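Comparing two hands on the crumpled paper task

This procedure is used at the Nelldale teaching laboratory to compare multi-fingered hands on one arm. Allow 16 minutes for each hand, excluding changeover.

Before starting

Mount the first hand and tighten the wrist fitting. Route the cable along the forearm with enough slack for full wrist rotation. Load the matching controller profile, Temo or Swai.

Procedure

1. Place the open bin on the table, to the right of the hand.
2. Crumple a fresh sheet of paper into a small ball. Do not reuse balls between hands.
3. Set grip force to level 2 and close the fingers on the ball.
4. Hold for five seconds and record any slip.
5. Move to the bin, release, and record the result.
6. Complete 13 trials, then change hands and repeat.

Keep the head camera angle and grip force the same for both hands. If the paper is flattened, lower the force by one level and restart the set.

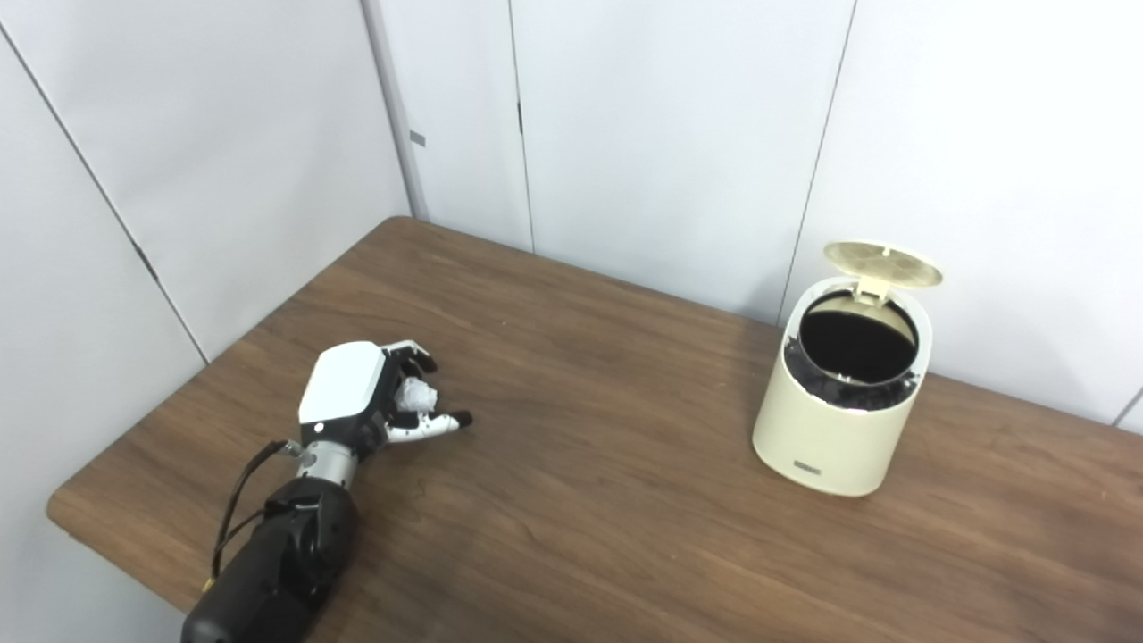
Paper ball held in the fingers, with the open bin at right.

Score a trial as a pass only when the ball comes to rest inside the liner. Results should be forwarded to Rasha Nimri.

Related items
Calibrating the head camera
Wrist cable inspection
Fingertip replacement

5 shares | 2 comments

Contact: Pendo Kombo, Lunditton Robotics Programme | Back to top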